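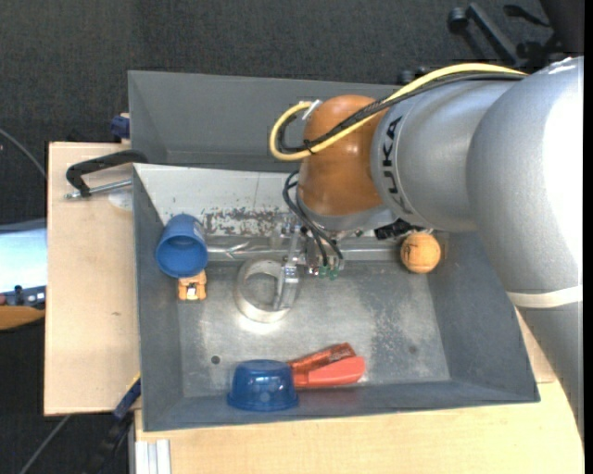
2/11/20

Spent most of the morning on the big gray bin and the odds and ends that go in it, which I've been meaning to write up since January. It's a good bin, I'm fond of it, but the floor is getting properly scuffed now and the shine comes and goes depending on where you stand. I wiped it down twice with the Stesen cleaner and the scuffs are still scuffs, so I think we live with them.

Notes on the things themselves, mainly so Riku Yagi doesn't have to ask me again (sorry, Riku!). The metal ring is my favorite of the lot - wide, open in the middle, and nice to handle. The orange ball with the dark curved markings likes to end up in a far corner, and I've stopped fighting it. The blue cup is happiest tipped over against a wall. I tried standing it up 45 times last month and it stayed put for only four of them, so please log it as "tilted" and save yourself the trouble.

The new shelf labels from Drolix came in too. Ring goes under 86, ball and cup share the tray next to it until I find another tray. There may be one in the Uchida cabinet, behind the box of old rags.

Still to do: order cloths, ask Riku about the lower ledge on the back section and whether it wants a wipe as well, and copy the January pages into the shared binder before I lose them again.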